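# The slow demonstration is the one worth keeping

Most of the arguments I have had about teaching robots at home have been about numbers. How many demonstrations do you need, how many can one person record in an evening, how do you get that figure up. I think it is the wrong place to put the effort, and I want to say why, using laundry, which is the task I have spent the most time on.

There are two ordinary ways to show a robot arm what to do. You can take hold of it and move it through the task yourself, or you can drive it from somewhere else, with a second arm or a pair of handles. People in the field have strong feelings about which is better. Adwoa Fiadzo, who taught me to do both, prefers remote control and has never hidden it. Her point is that when your own hands are on the arm, you cheat. You feel the cloth through the metal, you brace the wrist, you press a bit harder where the fabric slips. The recording has the motion in it, but what you felt stays with you. When the robot runs the motion alone it has no idea why you leaned.

Driving it remotely takes that away. You get the camera views and whatever the handles give you, and if you can't do the job with that, the robot probably can't either. I resisted this for a long time, mainly out of pride. I was good at hand guiding and bad at the handles. My first evening on the handles I recorded 24 attempts at getting a shirt out of a basket, and kept 4.

Cloth is a fair test of any of this. A cup is the same cup every time you come back to it. A red shirt dropped in a basket has a new shape each time, and the fold you wanted to pinch may be underneath. From the wrist, a basket on the floor is mostly rim and wall until you are right over it. From the head you get a better idea of the pile, but the arm you are driving is in the way of it.
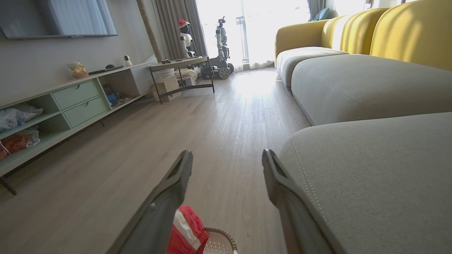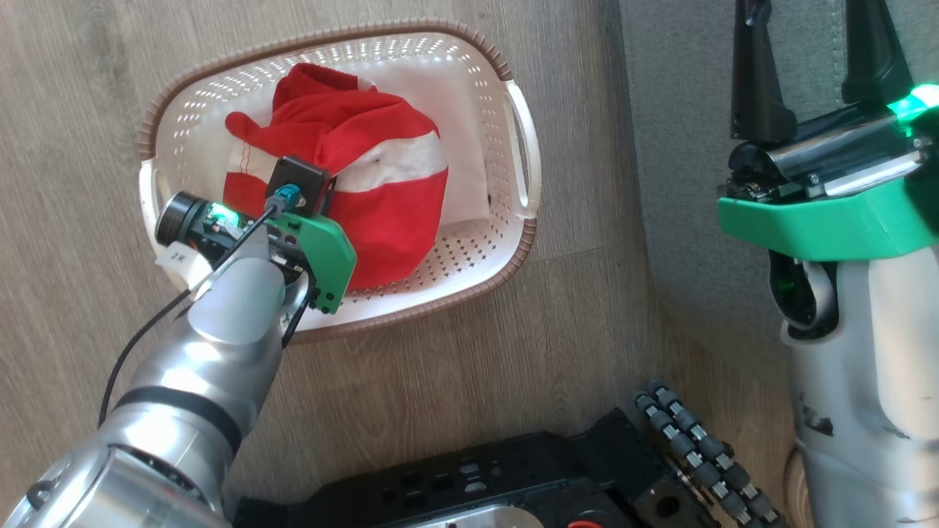
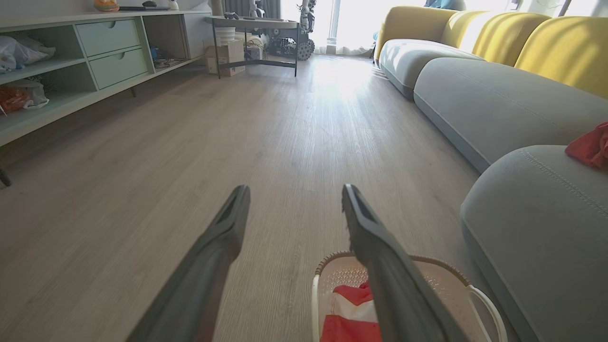 The usual answer to a hard task is more data, and up to a point I agree. But I have sat through enough recording sessions to know what happens when the target is a count. The operator finds one grasp that works and repeats it. The basket goes back to the same spot on the floor. The shirt gets dropped with the same side up, because that side is easy. By the end of the session you have 60 clean recordings of a person doing one thing, and a robot that can do that one thing until somebody moves the basket.

Magdolna Szénási and I disagreed about this for most of last July. She was using Plonix to sort her recordings, and it gave each one a score for smoothness. Anything with a pause in it scored low, and she threw the low ones out. I thought the pauses were the best part. When a person stops above a basket for two seconds and then comes in from the other side, something was decided there. Cut out all the hesitations and you have a set of demonstrations by somebody who never has to look.

She had a good reply, which was that most pauses aren't decisions. Most are an operator scratching their nose. That is true, and I don't have a neat way to tell the two apart. What I do now is talk while I drive. I say "going left, can't see the edge" and keep the audio with the recording. It makes the sessions longer and I feel silly doing it, but a week later I can tell which stops meant something.

I also keep the misses. If the fingers close on nothing and I go back down and get the shirt on the second try, that is one recording, start to finish. I don't trim it to the successful half. A robot working in a living room is going to miss, and it should have seen what to do next at least a few times. The Vusar handles I use have a button that erases the current attempt, and I have put tape over it.

None of this means hand guiding is useless. For anything stiff, with one good path, I still take the arm and move it. Opening a drawer, for example. It is quicker, and the person doing it needs five minutes of training at most. My objection is to using it for soft things and then being surprised by the result.

If I were setting up a home project from nothing, I would ask for fewer demonstrations than people usually ask for. I would take 50 where the basket moved every time, the light changed, and the operator was allowed to be slow, over several hundred from one good afternoon. I would have at least two people drive, preferably ones who don't grab a shirt the same way. Adwoa goes for the collar and I go for whatever is on top - I wouldn't want a robot that had only learned from one of us.

Magdolna still deletes her pauses, but she has started keeping the misses.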